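Print this page | E-mail to a friend
Search help topics... Go

Wrist cam on Skisteo build, gripper takes up the bottom of the view. Crop it or move the cam?

Marisol Ibarra
Wednesday, June 26, 2024

Quick one hopefully. Building a Skisteo arm on a bench in my garage, parallel gripper, camera on the wrist looking straight down past the fingers. Haven't drilled the real camera plate yet, want to get it right in the sim first (using Wutach, free version). Budget for the plate and bracket is 39 bucks and I already spent it once on a bad one.

Problem is the gripper body. With the fingers open it's a flat gray bar all along the bottom of the view, plus the two finger brackets sticking up. Mostly ok when stuff is out in the middle, like the mug and the narrow book. But the other book down in the right corner comes right up to the bracket and my detector goes nuts, half the time it calls the book and the bracket one thing. Gray page edges + gray gripper parts, doesn't help. 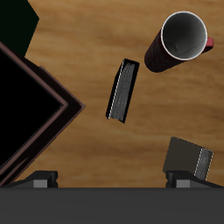 What I tried so far

Cropping the bottom. Works, kills the bar. But then I lose the fingertips and I need those for the last bit of the grab.

Painting a black mask over the bar and brackets. Better. Only it's a fixed mask and the fingers move, so it's wrong whenever they close.

Tilting the cam forward 4 degrees. Barely did anything? Maybe I need way more.

And then the other half of it, once it's holding something it gets worse. The held thing stands up between the pads and blocks whatever is behind it, so if I'm going for the open box I can't see the near edge of it anymore. 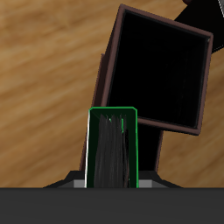
Holding, with the open box behind. Near corner hidden.

I could remember where the box was before the grab and go in blind but on the real arm my joints have enough slop that I dont trust it. Also tried a fancier version where it looks, backs off, looks again. Slow. Fine in sim, the real one would take all day.

Worst case so far is carrying the green one. It's wide, it sits dead center, and the wood organizer on the left runs right behind it. So the detector gets part of a wall and part of a compartment and guesses. 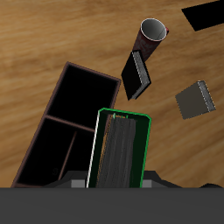 So do I just raise the camera on a taller bracket, or is it worth adding a second one off to the side? Sim is easy to change, the aluminum isnt. Not very good at the math side so plain answers please.

Sutrisno Pasaribu

Second camera. Don't fight it. I had the same layout on mine and went through 2 brackets before I gave up and clamped a cheap webcam to the shelf.

Wrist cam for the last few inches, side cam for finding the box. You do have to calibrate them to each other which is a boring evening with a checkerboard but thats it. Keep the wrist one where it is.

For the mask: dont make it fixed. You already know how open the fingers are, you're commanding them. Save a mask at fully open, one at fully closed, a couple between, pick the nearest. Four is plenty.

Dewanti Wattimena

Agree on the masks, disagree on buying more stuff. Try it offset first. Wutach lets you drag the camera mount, slide it sideways so it looks past the held object instead of over the top of it. You'll lose symmetry, who cares. Near edge of the box should come back on at least one side. If you come in rotated you can pick which side.

Tilt needs to be a lot more than what you did, almost 20 on ours at the Dristen workshop. Do them both together, tilt alone just moves the bar down and still leaves the held thing in the way.

And put some tape on the real fingers, any loud color you're not using for objects. Gray on gray is asking for it. Print the bracket in PLA before you touch the aluminum!!

Arif Pangaribuan

following, same problem here

Print this page | E-mail to a friend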